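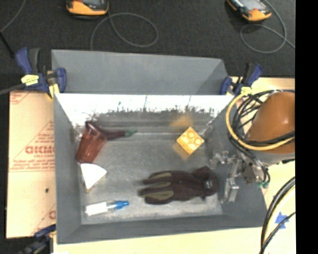
Last updated: 2023-11-06

I'd wanted to stay at the Tilley in Womgate for ages, mostly because it used to be a seaside holiday camp and I'm a sucker for anything with a faded ballroom. We finally went in July, two nights, and I've been meaning to write it up ever since.

First thing to know is that it's massive. More than 200 rooms, spread over long low blocks facing the sea, and only one of those blocks is properly open out of season. Ours was number 12 on the ground floor, and the view was lovely (sea, bit of promenade, one very bold gull). The bed was comfy, the shower was pathetic, and the curtains stopped a good few inches short of the sill, so we were up at dawn both days.

Breakfast finishes at 9.30 and they do mean 9.30. Go for the kippers! The coffee comes out of a machine and tastes like it.

The old ballroom is worth the trip on its own. It still has the sprung floor and they'll let you in for a nosy if you ask at reception, though half the lights were off when we went.

Getting there is a faff without a car. The bus from Clarnstead takes the long way round and the last one back leaves at 8, so dinner in town means a taxi.

Would I go again? Yes, but I'd ask for an upstairs room and bring an eye mask. Parking is free if you book direct.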